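### 3.2 Sorting by household rule

What surprised us most in the Sistmont interviews was how freely people sort the small things they own. We asked 431 adults to put a mixed set of household objects into as many groups as they liked, and then to name each group aloud. Color was the first rule for many of them, but it rarely lasted past the third group! 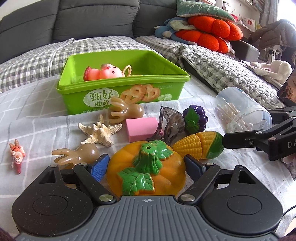

Earlier work on free sorting leaned on printed word cards, and Gill argued that cards push people toward dictionary groups. We think he was right. A word has no shine and no weight, while a toy pumpkin, a dried starfish and a toy pig (Figure 3) can be joined or split in ways a card never suggests – "things from the shore," "things my sister left here," "things that roll." Group names of this kind made up 40 percent of the Ogola answers, and they are a delight to read.

The same pattern held when we went back in February with 20 of the original households. Most kept their number of groups steady but changed the names, sometimes completely. 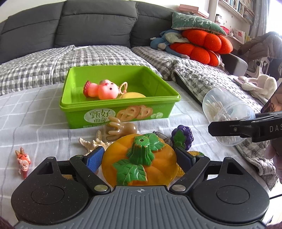 Names drawn from memory were the least stable, and names drawn from use were the most stable. The Namier group showed this very clearly, and the Skanurano group showed it too, though with more "leftover" piles.

**Figure 3.** Small objects of mixed kinds, among them toy produce and a dried starfish.

We return to the leftover piles in Section 4, where Brayden Gill's scoring method is applied.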